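Tromard

Tromard is a hand-held gripper kit used to record handling tasks for the training of robot arms. It is sold by Gominia, a small equipment supplier, and is offered either as a single unit or as a matched pair for two-handed work. The kit went on general sale in September after a trial period with a limited group of customers. It is the successor to an earlier single-handed product, Trummer, which is no longer made but is still repaired.

Overview

A hand-held gripper of this type is worked directly by a person, who opens and closes the fingers while a camera on the tool records what the fingers are doing. The recordings are later used to teach a robot arm fitted with similar fingers. Because no robot has to be present during recording, the work can be carried out in ordinary rooms such as kitchens, shops and offices.

Tromard is a kit of parts and services built around this method. Gominia does not make grippers itself. Customers may supply their own or order them through the company from outside makers, and the kit adds carrying cases, spare finger pads, a charging dock, a set of task cards and the Porgate software described below.

Contents of the kit

The standard pair kit comes in one hard case. Finger pads are treated as consumable parts and are supplied in packs, with ridged and smooth types available. The ridged type is recommended for wrapped goods, foil and thin plastic film. Smooth pads are meant for glass and glazed crockery.

The single kit leaves out the second charging bay and the two-handed task cards. It can be upgraded later, though the case has to be exchanged, which early buyers complained about.

Task cards

The task cards set out short jobs for the operator to repeat. There are 326 in the current edition, grouped under headings such as packing, sorting, folding and table work. Each card gives the starting layout, the action and the point at which recording should stop. Household goods are used for most of them, and buyers are expected to provide these themselves.

The packing group is the largest. It deals with small items placed in or taken from open boxes, bags and baskets, and includes a set on sweets and other light wrapped goods. These are harder to handle than they look, as the wrapping slides over the contents and a firm grip can crush both. Operators are told to change the goods and the position of the box often, so that the recordings do not all show the same layout.
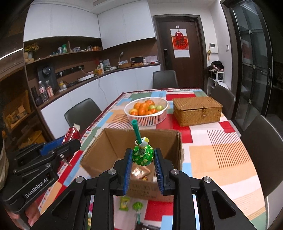
Packing work with a pair of grippers. A small package in green foil is held over an open cardboard box.

Porgate

Porgate is the software supplied with the kit. It copies recordings from the grippers, matches the left and right hands by time, and marks clips that are too dark or too short to be useful. It also keeps a log of which cards have been completed. The finished clips can be exported in several common formats or kept on a customer's own server.

The software is licensed by the year, with the first year included in the price. Version 3 added a review screen on which a second person can accept or reject each clip. It runs on desktop computers only.

Recording service

Gominia also offers a recording service for customers who do not wish to employ operators. The company sends two trained operators to an address chosen by the customer, or works in a rented flat. A standard booking covers 275 accepted clips, and rejected clips are recorded again without charge. The largest single order to date was for 1,702 clips, all of them table work.

Reception

In a review dated 2023-12-28, the equipment writer Gudrun Åberg called the task cards the strongest part of the kit and said that new operators could start useful work within about an hour. She was less pleased with Porgate, which she found slow when matching long two-handed clips, and she thought the yearly licence dear for small workshops. She also noted that the printed manual still referred in places to Trummer parts. Gominia later issued a corrected manual as a free download.

See also

Trummer
Porgate
Robot end effector
Learning from demonstration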